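Blocks on the Rose Mat
Gallery – Home – Our Corner – Write to us
Posted May 11, 2024 by Lemlem Tsegaye

I have been promising a proper page about our block corner for so long that I think some of you had stopped believing in it, and I can't blame you. But the kettle is on, the children are at their cousins', and I have finally sat down to do it.

For anyone new, we live in Abu Hammour, in a flat where every bit of floor has at least three jobs, and the wooden blocks have been with us longer than the sofa. They came from Losel, the little toy shop my sister swears by, in a plain cotton bag with a drawstring that gave up the ghost by January. There were 29 in the bag. They are simple rectangular blocks in good strong colours, and over the years they have been fences, biscuits, a railway, a hospital for spoons and (for one very long week) money. Lately they have been letters. My youngest is at the age where every shop sign has to be read out loud, one letter at a time, and it is lovely and it makes going anywhere very slow.

What I like about flat blocks for letters is that you have to think about how a letter is made. With a pencil you just whizz round. With a block you have to decide where a stroke begins and whether one piece will do for it or whether you need two – and then you find your two aren't the same length, and off you go rummaging for another. We spent a whole rainy afternoon on K and I am still not happy with it.

The mat deserves a mention too. People write to me about the mat more than they write about the blocks! It has roses and leaves in soft colours, a planet with a ring round it and a pair of pale blue butterflies, and no, I don't know who decided those things belonged together, but I'm very fond of it. I bought it from the Drikmont stall at the spring market for 100, after being asked 300, and I was so pleased with myself that I told the taxi driver.

Blocks on the mat, yellow, orange, magenta, red and light blue among them, with the books leaning in their black holder in the corner behind.

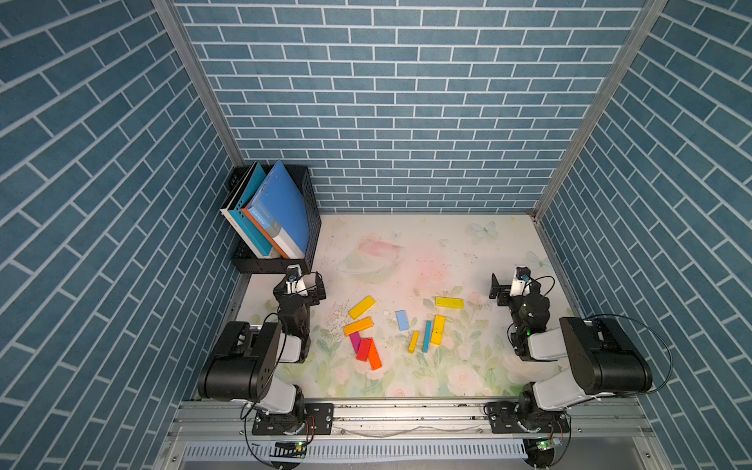
Chaltu Kahsay wrote in to say that her two always fight over the long ones, so she now puts those out last, once the short ones have all found a place. She also wanted to know whether painted blocks mark a pale mat, as hers have left little smudges she can't shift with soap.

Chaltu, I use a barely damp cloth and a dab of washing-up liquid, and I have made my peace with whatever stays behind. I did once try a stronger cleaner and took the pink out of a rose on our old mat, so please test a corner first. As for the long ones, I'm going to borrow your idea, and thank you for it.

We usually start with letters that are all straight lines, so H, L, T, E and F, and leave the curvy ones for a day when everybody has slept. H is a very good first letter. You need two uprights and a bar, and if your blocks are on the short side you can make each upright out of two pieces, one over the other, with the bar meeting them in the middle. Mixed colours are fine. My eldest wanted every letter to be one colour only and we ran out of yellow almost at once, which caused a bit of an atmosphere at tea.

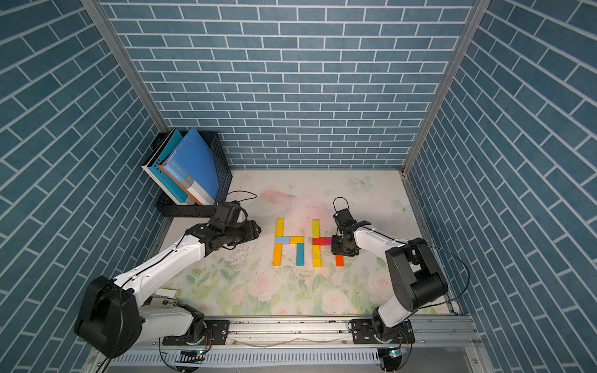 An H in mixed colours, with a second shape beside it.

If you'd like the letter cards we use, they are six to a sheet and I can post a set to anyone who sends me an address. Mesfin Ejigu has already had his and tells me they survived the washing machine, though he didn't say how they came to be in it. Next time I want to show you the cotton bag, which I am mending with a bootlace.

Older pages: Button jars – The spoon hospital – Paper boats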